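Can a robot tidy my bedroom yet

Short version, no. Longer version below, typing this on my lunch break so bear with me.

Got back from a two day thing in Cotville where a bunch of small teams show what their home robots can do. Mostly in simulation this year. Which I was snotty about going in. Fake rooms, fake furniture, who cares. But I spent most of the first afternoon at the Plotness table watching their bedroom tasks and came away with pages of notes.

The job I kept coming back to was clearing a table. Toaster, lamp with a glass base, a metal box, plants. Stuff a ten year old could move in a minute with one eye on the TV.
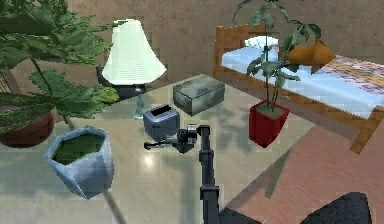 A toaster is a mean little object for two fingers. Too wide to pinch any old way, heavier on one side than you'd think, and the real ones have a cord. Their figure was 665 good grasps out of 845 tries, which sounds great untill you picture the other ones landing on your foot. And that's just the picking up. Putting it somewhere sensible is a whole seperate score and they were a lot quieter about that one.

I asked about the plant. Could it pick up the red planter without wrecking the leaves? Long pause. "We don't grade leaves."

Same with bedding. A pillow and a blanket on a bed, looks easy, but cloth is still miserable for everyone I talked to. Greka had a blanket folding demo and it took 24 minutes. I could make my bed, go to work and — ok not quite, but you get it.

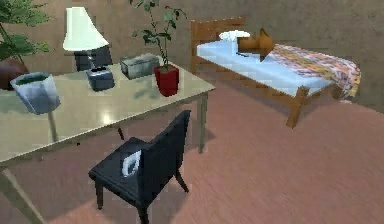 Olanrewaju Idahosa
Writes this blog, fixes conveyors for a living

Chairs. I want to talk about chairs. Half of cleaning any room is shoving the chair out of the way so you can get at the thing, and a fixed arm can't do that. Slaoui has one on wheels that can push a chair back, slowly, and it did it right 7 times in a row while I stood there. That impressed me more than any of the grasping. On our shop floor we'd kill for something that moves the stool before it runs into the stool.

The other thing is doors. Lever handles are fine now, more or less. A door that's half open already is worse, the thing has to decide whether it fits through or needs to push, and it dithers. 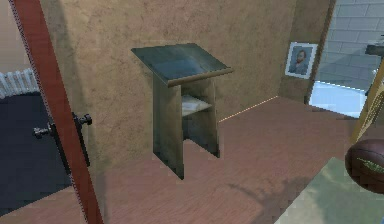
And then what do you want done once it's in there? Papers on a shelf, do they stay, do they go? A football, is that put away or left out? My wife and I don't agree on that stuff and we've had years of practise. Somebody has to tell the robot, and so far that somebody is a guy with a keyboard typing for longer than the chore takes.

So for work, yes, I'd take one tommorow for moving boxes off the line. Same box, same height, all day. For the house, ask me again after the August meetup. I'm signed up already, Slaoui says the chair pusher will be doing stools by then.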